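Thirty days without the news

I gave up the news for a month. It started on 16th January, after I read the same story on my phone in bed, at breakfast and again on the bus. By lunch I could not have told you what it said.

The rules were simple. No news sites, no news apps, no radio bulletins. If somebody told me something in person, that was fine. The weather was allowed. I kept the local paper, the Margaritis, because it comes out once a week and is mostly planning notices and lost cats.

The first few days were mostly thumb trouble. I would unlock the phone, go to the spot where the app used to be and open the calculator by mistake. I did this a lot. I also found out how much of my talk at work came from headlines. Without them I asked people about their weekends, and they told me, at length.

By the second week I had read two library books and gotten through half of a long one about canals. I slept a little better, though I had also stopped drinking coffee after four, so I can't say which one did it.

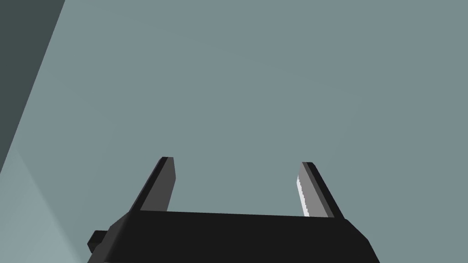 Gerardo Donati wrote in after my first short note on this to say that it only works if the people around you keep reading. He tried it for 21 days last July, missed a notice about the water being shut off on his street, and had to borrow a bucket.

He has a point. I missed things too. The bus line to Tarna changed its stops and I stood at the old one for half an hour. Marina had to tell me about the new parking charges, and she was surprised I hadn't heard. I felt a bit foolish, and I don't think a person should go without local information for long.

The big stories were different. When I came back I read a summary of the month, 2,000 words or so, and it took me one cup of tea. Most of what had been urgent in the first week was already over or had been replaced. I had not been any less useful to anyone in the meantime.

What I've kept is one look a day, after supper, on the computer in the back room. The apps are still off the phone. I pay for one newspaper now — the Saturday edition, on paper — and I read it slowly.

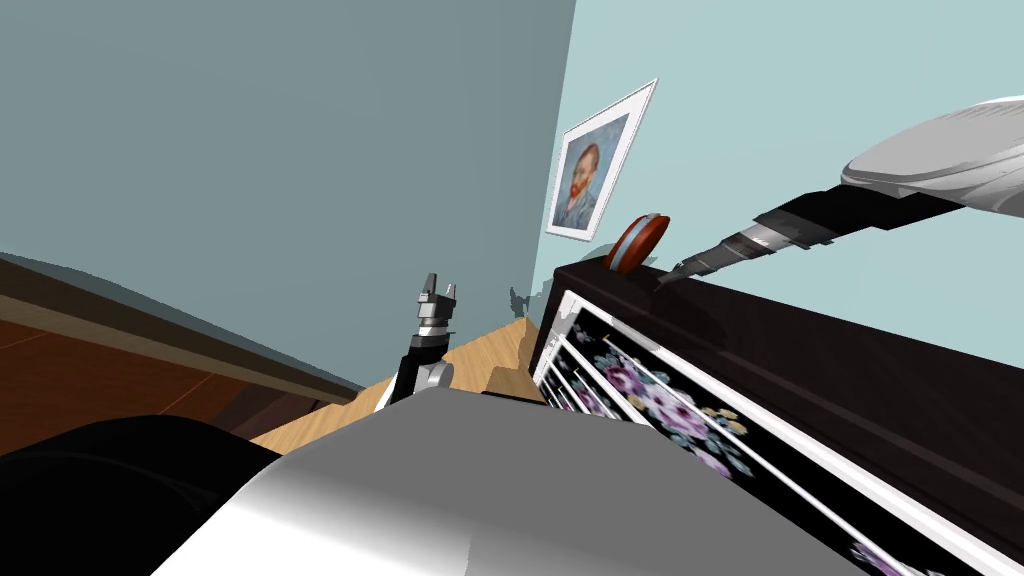

What I read instead

The canal book, finally finished. A short history of Valia, borrowed from Styliani, who wants it back. Three detective novels, one of them bad. I'm now on page 100 of a book about bread and will probably stop there.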